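Stimmont Opens Supply Exchange for Schools and Small Offices in Edville

EDVILLE, 12 May 2019 – Stimmont, a provider of packing and office supplies, today announced the opening of the Stimmont Supply Exchange, a service that collects unused desk and mailroom supplies from local businesses and passes them on to schools, libraries and small offices in the Edville area. The Exchange operates from the company's building on Perley Street and is open to any registered organization free of charge.

The service follows a trial that began in December with 24 participating offices. During the trial, Stimmont received 1400 items, most of them rolls of tape, markers, folders and flat-packed mailing boxes. Items that could be used again were sorted and offered to schools first, then to other organizations on the waiting list.

"Most offices have a drawer or a closet of supplies left over from a move or a change of vendor," said Kha Tiêu, Director of Community Programs at Stimmont. "Those supplies are in good order and someone across town is about to buy the same thing. The Exchange gives both sides one place to go."

Organizations wishing to donate are asked to pack their supplies in plain cardboard boxes with the tops left open until they have been checked in. Tape should be laid flat on the floor of the box, with heavier rolls placed first. Markers, cutters and other small tools are to be kept out of the tape boxes and handed over separately at the desk. Blades must be retracted or capped. 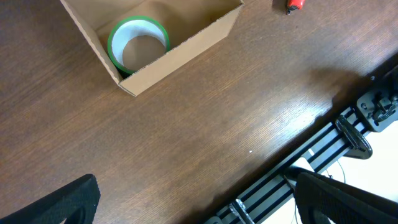 Can a partly used roll of tape be donated?
Partly used rolls are accepted if the tape still pulls away cleanly and at least half of it remains. Colored and clear tape may be packed together.

Donated supplies are sorted by type and stored on open shelving at the Perley Street building. Registered organizations may visit by appointment and select what they need, up to a limit of 7 boxes per visit. A list of available supplies is updated each week and can be requested by email. Stimmont does not resell donated items, and supplies that cannot be placed within one school term are sent for recycling where the material allows.

The Exchange has been set up with the support of Demirtaş, a regional freight company, which will carry boxes from donor offices to Perley Street on its regular delivery routes. Donors with fewer than three boxes are asked to bring them in person. Larger donations may be scheduled for pickup with two business days' notice.

"Our trucks already pass many of these offices, and often with room to spare," a spokesperson for Demirtaş said. "Adding a stop for a few boxes is a practical way for us to take part."

Over 380 organizations in Edville and the neighboring towns are eligible to register. Registration requires a contact name, a street address and a short statement of the supplies most often needed. Schools may register as a whole or by department – art and science departments are encouraged to apply on their own, as their needs tend to differ from those of the front office.

The Exchange does not accept liquid glue, paint, batteries, printers or furniture. Boxes that are torn at the base or that show signs of damp will be emptied and recycled on arrival.

About Stimmont
Stimmont supplies packing materials, paper goods and desk supplies to businesses and public institutions. The company is based in Edville.

Media Contact
Kha Tiêu
Director of Community Programs
Stimmont, Perley Street, Edville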